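Jean Ogilvie
15 February 2018

I have inherited a dining table. It seats 10. I know four people in Mowat and one of them is my dentist.

The table came from my aunt in Pemgate, who guarded it for most of her adult life. We ate at it twice a year. The rest of the time it wore a felt pad, a plastic sheet, a cloth, and a second cloth for company, so I was in my thirties before I learned what color it was.

She also kept the paperwork. The Wundton catalog number is 3313, the finish is "Autumn Medium," and the care booklet runs longer than the one for my car. It has a page on elbows. 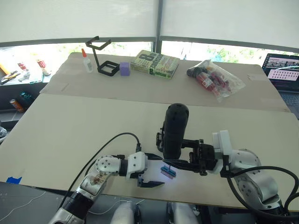
I've been reading up on table protection, and it's a field with factions. There are felt people and there are vinyl people, and they don't speak. The custom pad from Kuston costs $616, which is more than I have ever spent on a table. Meanwhile one large flat sheet of cardboard laid over the top covers plenty of ground, and you can write the grocery list on it.

My aunt would have said cardboard was for people who had given up. She also ironed dish towels, so I take her standards as a range.

The booklet says never to set down a hot dish, a cold glass, a wet glass, a newspaper, or a houseplant. I read this out loud to my sister, who asked what it was for, then.

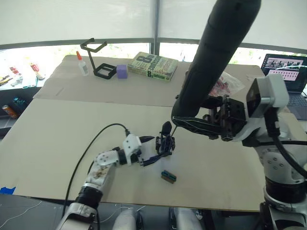 Two overlapping sheets, the back one a little higher. Mind your soup.

A reply asks why I don't just use the table and let it get scratched like a normal person. I've thought about it. I got as far as putting a mug down and then I heard her breathe in through her nose, from Pemgate, where she has been buried since May.

Anyway, dinner is Saturday. The dentist is coming. I have located all the coasters and I'm told he brings his own fork opinions.

Will report back on the elbows.

© 2018 Jean Ogilvie | Contact | Back to top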